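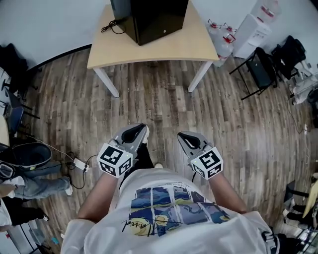
Vileo wall desk: progress report to the Okonkwo Fund

18 September 2024

Hello again from the Wostamar shop! I'm sending this a little ahead of schedule, mostly so you can see where the money went before the next payment comes up for review. The short version is that the Vileo has gone from a drawing and a pile of cherry to a desk you can put your elbows on, and I'm very happy with it (apart from the lid stay, and I'll get to the lid stay).

For whoever picks this up without the earlier report: the Vileo is a wall-hung writing desk. Closed, it looks like a shallow cabinet with a framed front. Open, the front drops down and becomes the writing surface, and behind it you get pigeonholes, a pencil tray and a slot for a laptop. It's meant for apartments and small houses where a regular desk eats up the room.

Where the build stands

The carcass is done and glued. I went with dovetails at the top corners and a rabbet with screws at the bottom, where it sits out of sight behind the apron. I know the original drawing had dovetails all the way around, and I did cut them that way on the first prototype, but the bottom corners took forever and you'd have to lie on the floor to admire them. The French cleat on the back is maple and runs nearly the full width, so whoever hangs it has a good chance of hitting studs without moving the desk off where they want it.

The pigeonholes slide in as one unit from the front, held by a couple of brass screws. I'm really pleased with that change! It means the whole insert can be finished outside the case, and I'm not crouched in there with a rag trying to get oil into the corners. It also means a buyer can swap in a different insert later. I've sketched one with a tall section for binders and one with shallow drawers for sewing things. 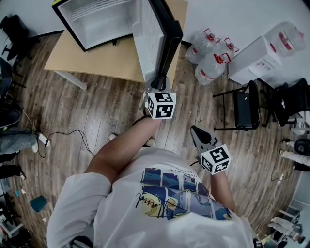 Both grippers in hand, by the refrigerator.

The drop front gave me more grief. My first one was a solid glued-up panel with breadboard ends, and over the damp part of July it moved enough to rub on the left side. I planed it back, and then of course it was too loose once the weather dried out. The second front is frame and panel on the outside with a veneered core for the writing side, and it has stayed put so far. I want to see it through a heating season before I call it settled.

Hours and money

I logged 73 hours on the second prototype, start to finish, including all the standing around squinting at hinges. That's too many for a piece I want to sell at a price regular people can pay. A lot of it was making jigs, though, and those get used again. The dovetail template and the hinge mortise jig are both hanging on the wall now with the settings penciled right on them, and I've got a drilling guide for the shelf pins that I'd be lost without.

On the budget, the 2,000 dollars you released for materials and hardware is spent. Lumber took the biggest bite, then hinges and stays, then finish and sandpaper (I go through so much sandpaper). I've attached the receipts to the online form, in order by date. The only item that isn't in the original budget is a replacement blade for the bandsaw, and I can cover that one myself if it doesn't fit your rules. Just let me know.

The lid stay

Okay, the lid stay. The plan called for a pair of soft-down stays from Kirnorov, one on each side, so the front lowers by itself and stops level. They look lovely and the brass matches the screws. The trouble is the tension. With the stays set firm enough to hold the front steady while you write, it takes a real shove to close it. Set them lighter and the front comes down faster than I'd like, especially with a kid standing under it.

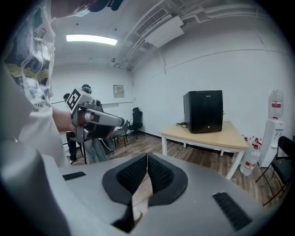
I've tried moving the mounting point back toward the hinge, and that helped some. What helped more was taking weight out of the front, so the new core is thinner and the frame rails are a bit narrower than in the drawing. I'm also testing a plain folding brass arm with a small catch. It isn't as fancy, you have to lower the front by hand, but it feels solid and it costs a good deal less. I'm leaning toward offering the plain arm as standard and the soft stays as an extra.

Finish

I tested hardwax oil, wiping varnish and shellac on offcuts. The oil wins for looks, and it's easy to fix when somebody sets down a wet mug. The writing side gets extra coats. Inside the pigeonholes I'm using shellac, as oil in a closed cabinet keeps its smell for weeks and then everybody's envelopes smell like it too. 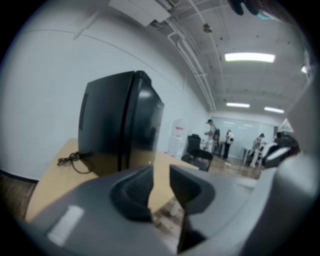 Someone at the July open shop told me flat out that the desk was too pretty to write on, and that what they'd want is a linoleum surface set into the front so they could stop worrying about ballpoint dents. I've thought about that a lot since. I ordered a sheet in dark green and I'm going to inlay it on the next front with a thin cherry edge. If it works, it also solves the veneer question on that side.

What's next

The next stage is a small batch of 3 desks, all the same size, built side by side so I can get a fair reading on the time per piece. The cherry for them is already stickered in the back of the shop. After that I'd like to place up to 5 desks in homes around Wostamar on loan and get them back in the spring with all their dings and complaints.

Still open on my end: the stay decision, the wording of the hanging instructions (my draft runs long), and a carton that survives shipping. The drop front needs blocking behind it in the box and I haven't worked out a way to do that without a mountain of foam.

From you I need a yes or no on moving what's left in the photography line over to packaging. I'd also love to know whether the next report should follow the same form or the longer one, as the website shows both. You're welcome at the shop any afternoon, and the second prototype is hanging by the front door if you want to try the stays for yourself.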